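# Picking up litter with hand-held grippers: house rules

Last revised July 21, 2024. Replaces the December sheet, which ran to 50 rules and was read by no one, including its author.

These apply to anyone recording clear-up tasks for the Zeludness set, at the Latberg flat or in your own kitchen.

## Before you start

1. Wipe the finger pads. Crumbs count as a third finger.
2. Scatter the rubbish the way a tired household would. If it looks arranged, mess it up again.
3. Mix your materials: foil, tissue, card, thin film. Film is the one that will ruin your afternoon, so don't leave it out.
4. Empty packets only. Medicine boxes get checked for contents before they go anywhere near the task.

## The pick

Go for a raised corner. Bring both fingers down beside it, stop, then close. Chasing a flat wrapper across a cloth cover teaches the robot to chase wrappers across cloth covers, and it will learn this faster than anything useful. 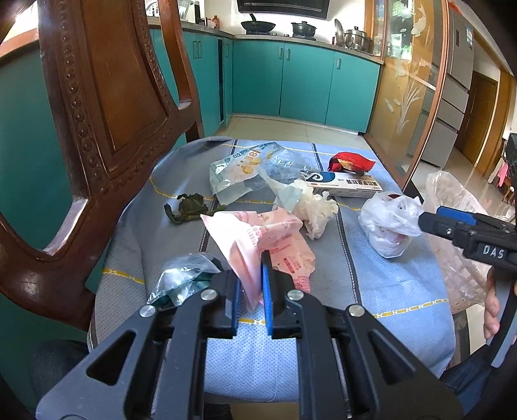
*Left gripper at the lifted corner of the pink wrapper, right gripper on the white bag.*

Two grippers don't mean two jobs at once. Let one hold still while the other works. If the cover starts travelling with the rubbish, let go and begin the pick again.

Keep your knees out of the way where you can. Ginik's checker will pass a bit of leg; it won't pass a lap.

## Speed and limits

- Pause for 2 seconds after each release.
- Stop at 70 picks, then rest your hands. The record is 232 and the wrists in question have not forgiven us.
- A dropped item stays in the recording. Pick it up as you'd want a robot to, without the swearing.

## Afterwards

Log every failed grasp under its own heading in Ferraro. "Went a bit wrong" is not a heading. Put the rubbish in the bin by hand, and shake out the cover before anyone sits down.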